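Hutthorpe Neighbors Help Board
Home > Household > Cleaning and laundry

How do I wash a big shaggy stuffed animal without ruining it?

Asked by Laiba Sandhu
3 answers

My daughter has a plush thing with long fur that has been her closest associate for 5 years. It has been to the beach, to urgent care, and under the back seat of a rental car in Davbridge. The fur used to stand up. Now it lies down in little ropes, and the whole animal smells like a pantry.

The tag was chewed off early on, so I have no washing instructions. I tried a damp cloth on one leg, and now one leg is a different color from the rest, which my daughter has noticed and is not pleased about. We have a top loader with the post in the middle and a regular dryer. I also have a budget of not very much. Can it go in the machine? And how do I get the fur to look like fur again? She will need it back by bedtime, or I will need somewhere else to live.

Answer from Rafia Bhutto
Marked helpful by the asker

It can probably go in the machine, but not that machine bare. The post in a top loader grabs long fur and twists it, and you'll spend the evening cutting your friend loose. Put it in a zippered pillow protector, or a pillowcase tied shut with a shoelace. Throw in a couple of bath towels so the load doesn't bang around.

Before any of that, squeeze it all over. You are feeling for a voice box, a battery pack, or those little plastic beads. If there's a battery, open the seam, take it out, and sew it back up after. If it's beads, stick to hand washing. I once washed a bead-filled turtle and was still finding turtle in the lint trap in July.

Cold water, gentle cycle, a small squirt of liquid soap. Less than you think. No fabric softener, because it coats long fur and you get the ropes back within a week. Run a second rinse.
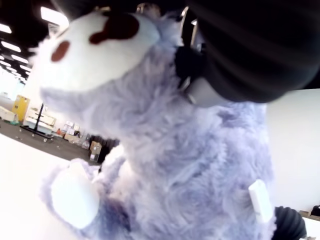
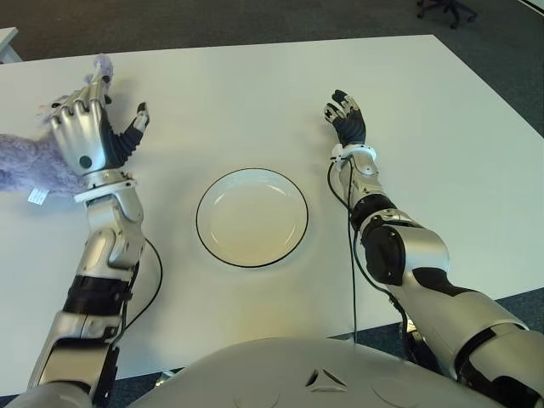
Lavender plush, long fur.

Then comes drying, where most of these stories go wrong. Long plush fur is usually some kind of plastic fiber, and a hot dryer will fuse the tips. It goes crunchy and it stays crunchy. Press the water out between towels, no wringing, then hang it in the pillowcase over the tub or prop it in front of a fan. The outside will feel dry long before the stuffing does. Mine took until the next night, so I'm sorry about bedtime. Start in the morning and have a backup animal introduced to her early in the day, casually, as though it were the animal's idea.

For the fur, use a wire pet brush (the slicker kind, a few bucks at Pacheco's next to the dog leashes). Brush while it is slightly damp and again when dry. Hold the fur down near the backing with your other hand so you aren't pulling it out, and start at the tips. Go around the eyes and nose with an old toothbrush. If a patch is really matted, work a drop of hair conditioner mixed with water into it, wait a few minutes, rinse it well.

As for the one clean leg, congratulations, that is the real color.

Answer from Hugo Roussel

Dry clean it. I took a bear to the place on Tirkby Road and they charged me more than the bear cost, but it came back in a bag on a hanger, which my son still talks about.

Answer from Shahzad Chaudhry

Rafia has it mostly right but I'd skip the machine altogether for anything that old. The seams go before the fur does. Bathtub, lukewarm water, baby shampoo, push it down and let it come up until the water stops turning gray. You may want to do this with the door closed. Children should not see the water.

If it's only the smell, try baking soda first. Big trash bag, half a box, shake it like it owes you money, leave it overnight and then vacuum with a sock over the hose. That took care of 91 percent of the problem at our house, by my wife's estimate. The other nine percent was me.

Comments on this answer (2)

Reiko Tamura: Seconding the sock. Without it I lost an eye off a rabbit and had to go through the vacuum bag on the porch with a fork.

Laiba Sandhu: Did the pillowcase and the fan. It's huge now. I had no idea how much fur was on there. She says it smells wrong and has taken it outside to fix that.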